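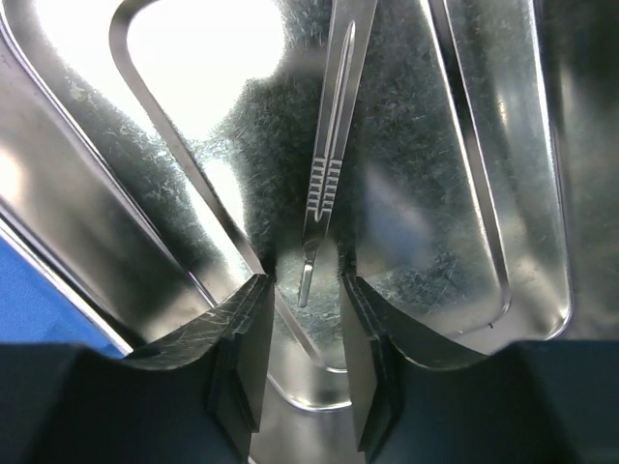 Workshop tips for the robot club

Collected by Fatemeh Bakhtiari for the Skerkdale students. Last changed July 23, 2024.

Picking thin metal things out of a tray

Scalpel handles are harder than they look. They are flat, they lie low, and a steel tray gives the fingers very little room underneath. Practise with bare handles only. Blades stay in the locked drawer, and students do not fit them.

Come in along the length of the handle and slow down for the last 40 mm. Close on the narrow end if you can. The ridged part gives more grip but it is wider, so check your opening first.

Steel trays throw glare. Move the lamp before you touch the camera settings — it is quicker and you can put it back. A sheet of tracing paper taped over the lamp helps too.

Wipe the finger faces with a damp cloth at the start of each session. Do not sand out scratches. We lost a pair that way in January.

If the tray slides, put a square of non-slip drawer liner under it. Double-sided tape leaves gum on the bench cloth, and washing-up liquid will not shift it.

For the Halonen task you get 2 attempts per item. A handle that touches the tray wall on the way out still counts, but one dropped back in does not. Write down every failed grasp in the log, with the finger opening you used.

Dry the trays before stacking them. Handles go back in the tub marked Pamanar, tips all facing the same way.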